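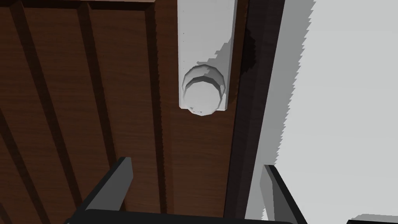
Stories > Short Fiction > The Second Record

Wilfredo Lumbao finished mixing the last song at 2 in the morning and could not tell if it was any good. He had been in the back room at Espiritu since noon. The door was brown wood made of tall upright boards with dark grooves between them, and he had looked at it so long that he tried to hear the song as something coming through it from the hall. That didn't help. He saved the file and called it Grovel, after the line in the chorus, and went home.

The label was called Prondov. They had paid for 100 hours of studio time and he had used 169. The difference would come out of his side. His first record had sold 400 copies, most of them from a folding table after shows, and the woman at the label, Dee, had been kind about it. She was less kind now. She wanted the second record out in January, when the bigger acts were quiet.

He sent her the song the next day from the bus. She wrote back before his stop.

"Where's the drums?"

"There aren't any," he wrote.

"On purpose?"

He put the phone in his coat. His sister was waiting outside her building with the baby and a bag of his mail, which still went to her. She asked how the record was going and he said it was done.

"Play it for me," she said.

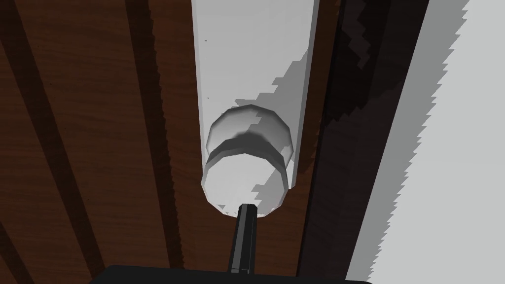 They sat in her kitchen and he played it off the phone, propped in a cereal bowl to make it louder. The baby slept through the verse and woke up at the chorus. His sister listened with her hand flat on the table. When it ended she asked if the song was about their father.

"Part of it," he said.

"Which part?"

"The part where he's at the door and won't ask to come in."

She got up and warmed a bottle. She said their father would never hear it, living out in Nodmont with one radio station, and Wilfredo said that was probably true. Then she asked him to play it again.

He wrote to Dee that night. He said the song would stay the way it was and it should go last. She took two days to answer. When she did, it was one line asking how he wanted his name spelled on the cover.

He wrote it out in full and sent it.

Comments

marnie_k: The cereal bowl! We did this all through college.

T. Oakes: Liked it. Wanted more of Dee.

pellworth: Read it twice. Does he ever go see the father?

Contact the editors | Copyright the authors | Back to top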